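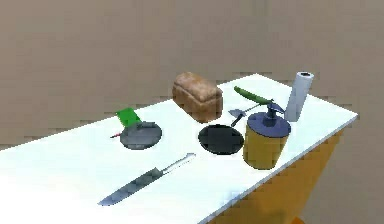 Figure 4.1. The simulated kitchen table, with the knife in front and the bread, spatula and paper towels along the back.

Chapter 4: Which Gripper Gets the Job?

I used to pick grippers the way I pick melons: squeeze a few, go with my gut. Then Jaqueline Gallegos, who shared my lab bench for years, made me run the same table of objects with 2 different hands and write down every single try (all 3,783 of them!). I grumbled until December, and I've been a believer ever since.

So we'll start with that table. Our contenders are the Pernitico, a plain parallel jaw, and the Drirkmont, which has softer fingers and a wider opening. Both get the same arm and the same controller, and you'll run them in simulation first.

Before you touch any code, look at Figure 4.1 and make some guesses. Which hand would you trust with that loaf? How would you get hold of a frying pan lying flat, or a knife? And what about the spatula, partly hidden behind the soap dispenser – would you go for the handle or move the dispenser first? Jot your guesses in the margin. We'll check them against the first 162 tries in Section 4.2.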